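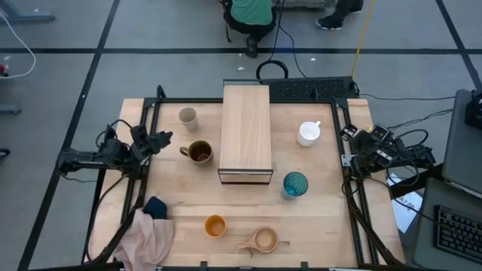

Visits > Open Days > Histby

Filed under: days out, cups & mugs

Quick notes from the Amadell open day, typed on the train so excuse the spelling. Got there late — parking at Histby is a pain, follow the signs for Nikzad and walk back.

Setareh Tabrizi let us in. Gray floor, black tape grid, cables everywhere, watch your feet. Went straight for the cups. Small orange one, my favorite. A mug or two in brown and tan. And a teal ribbed glass, lovely thing, looks like something from my aunts kitchen.
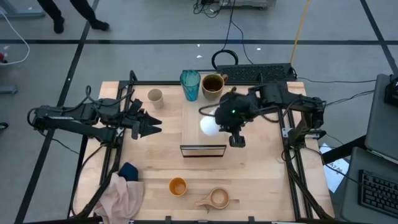 Then the wooden one with the short handle. I'd want one for camping. Elaheh Mahmoudi says hers came from Bisen and she oils it every August. Pink cloth and a navy one bundled up at the corner of the table, very much like my own counter at home.

Stayed 40 minutes, wanted longer. Coffee after was weak but teh buns were good.

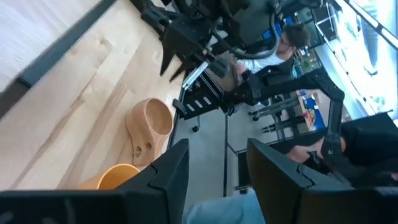
Do you need to book for the open day?

Just turn up, but groups over four should email Setareh first.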